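The woman who runs the swap table at Brunham has one rule about eyeshadow, and she had to make it up on the spot.

"Someone brought in a palette with a fingerprint in every pan," she says. "I said, darling, this is evidence."

Since then it's been lids on, pans clean, and nothing older than the milk in her fridge, a standard she admits is flexible. The table runs one Sunday a month, upstairs from the Clakberg bakery, and costs $8 to get in. You bring what you don't wear and go home with what somebody else didn't. Last September 352 items changed hands, a good number of them the same nude lipstick.

She came to makeup late, after years in the accounts office at Pralenska, where the dress code was navy and the lighting was worse. Her own colour is orange. She has never worn any other and doesn't intend to start.

"People tell me orange is hard to wear. It's a powder. You put it on your eyelid and go to the shops."

So why does she own so much of it? She gives this some thought – more than it seems to need.

"They're all different," she says. "One's a terracotta, one's a copper. My sister says they're all the one colour. My sister wears grey."

The glitters are another matter. She'll take them in a swap but rarely puts them on, having once found bronze specks in a lasagne. She keeps them because they look good through the lid, and she likes a lid with a bit of nonsense printed on it.

Does she ever finish a pan? "I hit the bottom of one in 2 years. I was so proud I rang my sister."

And what did she say?

"She asked which orange." 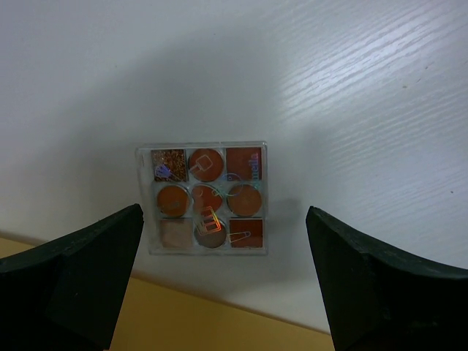
Nine shades under a clear lid, with the glitter in the top left corner.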